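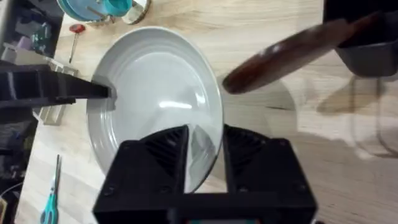
How to Clear and Rack the Dishes on a Small Wood Table

Quick one today. I get asked about this every time I write about the Badham apartment, so fine, whole routine, start to finish. Takes me 3 songs on the radio. No draining board, no double sink, just a table and a wire rack.

What you need

Dish rack with upright tines
Plates, bowls, whatever got used
Two cloths, one for dishes and one for the table
Dish soap

Step 1. Clear the middle

Everything that isn't a dish goes to the edges. Mail, snacks, scissors. You want one open patch in the middle to work in. Don't put stuff away yet, just push it back. You'll get distracted and end up sorting a drawer.

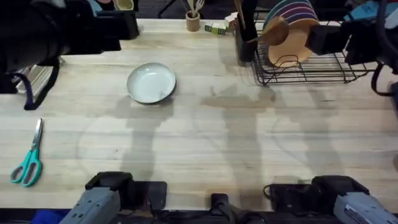

Bare wood and water don't get along, so think about that before you start carrying wet things around. I let it slide for a whole winter. A few dark water stains on the top now, and they don't come out with soap. Tried lemon, tried baking soda. Vaughan Kingi from the Pleneden tool library says sand it and oil it, and he's probably right, maybe in June. Until then: wipe drips right away, and keep the rack close so the walk is short. Utensils stand in a cup at the back edge, out of the splash.

Step 2. Wash in order

Glasses, then plates, then bowls, then anything greasy. Change the water when it goes gray. Shake each peice over the sink before it travels. Two good shakes.

Step 3. Hold plates by the rim

One hand, thumb on the front, fingers behind. Not flat on your palm like a waiter. Carry it upright so the water runs down to one spot and you can catch it with the cloth. 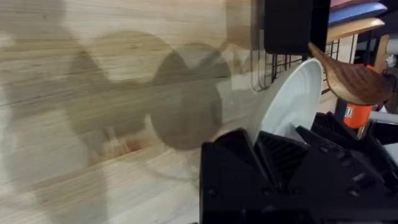 Same grip all the way to the rack. If you switch hands halfway you'll drip, or drop it. Slick plates with a shallow curve are the worst for this, go slow with those.

Step 4. Load from the back

First plate goes in the farthest slot, next one in front of it, and so on toward you. Reaching over a full row to get to an empty slot is how I chipped my good Rarnari one. Stand them on edge, all facing the same way. Colors in any order you like, I dont bother sorting. 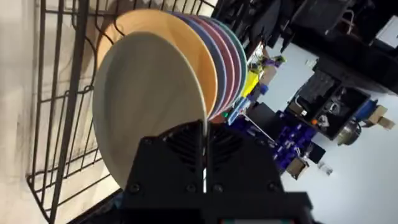

If they lean on each other at the top, skip a slot when you have room. They dry faster with air between. Big plates together, small ones together, bowls at the end tipped so they don't hold a puddle.

Step 5. Wipe the table

Damp cloth first, then the dry one, along the grain. Get under the rack too, lift it if it isn't loaded heavy. Then bring the stuff from the edges back, or put it away for real this time.

Oiling post is next, once I pick an oil.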